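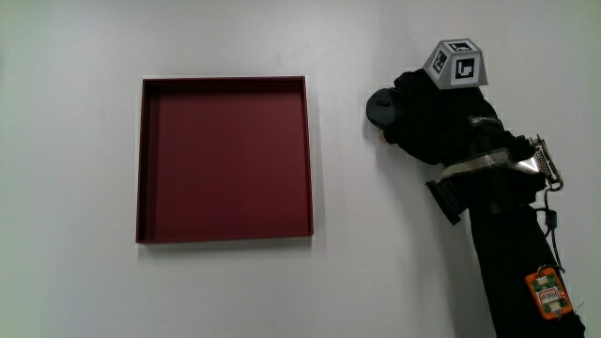
I have been trying for years to persuade people that they don't need a bigger desk, a bigger kitchen or a bigger house, and I've had almost no success, so now I'm going to try it in writing. My argument is about where things land when you walk through the door. Keys, post, coins, the little screwdriver that came with the curtain pole, the other glove. Most homes I visit have no agreed place for any of it, so it goes everywhere, and then the people who live there tell me they've run out of room. What I'd give every one of them is a tray. A square one, shallow, with low sides, in a colour you can't miss against the table, like that dark red one on the white top. Empty, too, because I think a tray ought to be empty at least once a week, and I'll come to that.

I should say I'm not a tidy person. People assume I must be, because I go on about this so much (my sister once introduced me at a wedding as "the storage one"), but I grew up in a house where the sideboard was a geological record and I've got the same instincts. Left alone, I put things down wherever my hand happens to stop. That's why I care! Tidy people don't need a system, they just put the scissors back. The rest of us need something that forgives us a bit.

And the trouble with most advice on this is that it doesn't forgive anybody. It's all labelled jars and drawers with forty small compartments, and a weekend in February when you're supposed to pull out everything you own and feel something about it. I did that once. I had 174 things on the bedroom floor by lunchtime (I know because the book told me to write them all down), I was hungry, I was cross, and I slept on the sofa that night because I couldn't reach the bed. By Easter every single one of them was back where it had started, apart from a lamp I've regretted giving away ever since.

My friend Anoma Khan went the other way and spent money. She bought a hallway unit from Jukard, the sort with a bench and hooks and a row of cubbyholes, one for each member of the family. It cost £934 with delivery. It's a handsome thing and I've said so to her face. But when I go round, the post is on the stairs, the keys are in the fruit bowl and the cubbyholes are full of things that nobody has looked at since the day it was put together. A cubbyhole is too deep, you see. You can't see the back of it, so it swallows whatever you give it and you stop thinking about it, and then you go and buy another roll of sticky tape.

A tray can't do that to you. It's got hardly any sides. When it's full it looks full, and you can see the parking fine sitting on top, glaring at you. I find that far more useful than any amount of clever joinery. It also tells you what you've been up to, if you bother to look. Mine this morning had two library cards in it, a shoelace, a receipt from Finard for paint I'd forgotten buying, and a letter from the dentist that I'd been pretending hadn't come.

Now, Munther Karam, who I share an office with and who disagrees with me about nearly everything, says a tray is only a pile with a fence round it. He's got a point. I've seen trays go wrong. My own went wrong for most of one winter, when it turned into a place where I put things I didn't want to decide about, and in the end the heap got so high that it slid off on to the floor and took a mug with it. So yes, you have to empty it. I do mine on the evening the bins go out, so I'm already in a grumpy, chucking-out sort of mood, and it takes as long as the kettle does.

Where Munther and I really part company is that he thinks mess is a question of character. He thinks if you were brought up properly you'd hang your coat up, and that giving people trays is like giving them permission. I think that's nonsense, and a bit unkind as well. People come home tired. They've got a child under one arm and a bag splitting under the other, the phone's going, and the last thing they can manage is a decision about which of the 48 sensible places in the house this particular battery belongs in. One place, right by the door, is about as much as most of us can do at six in the evening. The sorting can wait till you've had your tea.

It doesn't need to be a nice one, either. There's a shop near me called Plenitz that sells leather ones at a price I won't repeat, and they're lovely, and I stroke them every time I go in. Mine came from a charity shop and has a chip in one corner. A baking tin would do. The lid of a shoebox would do for a month, while you find out whether you'll use it.

What I wouldn't do is buy seven of them. I say this as someone who did. I got carried away and had one in every room, and of course then I had to go round the whole house looking in trays for my keys, which was the very thing I'd been trying to get away from. Six went back to the charity shop. Anoma took one of them, as it happens, and it lives on the bench of the Jukard unit, and last time I was there it had the keys in it.

13/09/2020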